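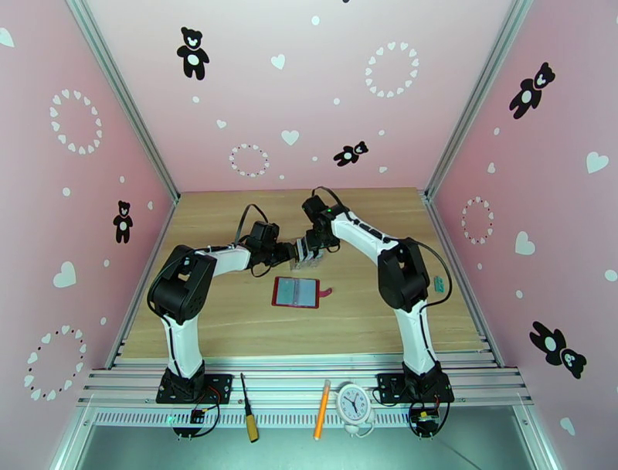
Two arms, one tabletop, and a small clear plastic piece between the grippers.

Keeping a control desk tidy and easy on the eyes

These tips come from people who work shifts in front of monitors, mostly from the Sotmont site, and a few from readers with a smaller desk at home or in the workshop.

Screens
Turn the screens off before you clean them. Dust and smears show up far better on black. Use a dry microfibre cloth first and a slightly damp one only if marks remain. Never spray straight on to the panel. Kitchen roll scratches the coating in time.

Set the main screen around 70 cm from your eyes, with the top edge level with them or a little lower. Alarm lists belong in the middle. Camera views and weather can go out to the sides.

Turn the brightness down for nights. Bogdan Manole does his at 6 in the evening and puts it back up before handover.

Cables
Label both ends of every lead before you pull anything out. Masking tape and a laundry marker will do, but wrap a strip of clear tape over the writing or it rubs off. Hook-and-loop ties are better than plastic ones, as you will want to add another lead sooner or later. Leave enough slack for a sit-stand desk at full height.

Keyboards and mice
Unplug, turn over, tap gently. A soft paintbrush gets between the keys. Wipe shared keyboards at each handover, and let the cloth dry out before it goes back in the drawer.

With two mice on one desk, put a dot of nail varnish on one of them and a matching dot on its computer.

Drinks
Lidded cups only, on a side table lower than the desk. If something does spill, unplug the keyboard first and mop up afterwards.

Noise and light
Felt pads under chair arms stop them knocking the desk edge. A strip of foam behind a rattling panel cures most hums, but don't block the vents. Point desk lamps at the paperwork and away from the glass.

Kári Norðdahl asks whether vinegar is safe on screens. We would leave it for the kettle.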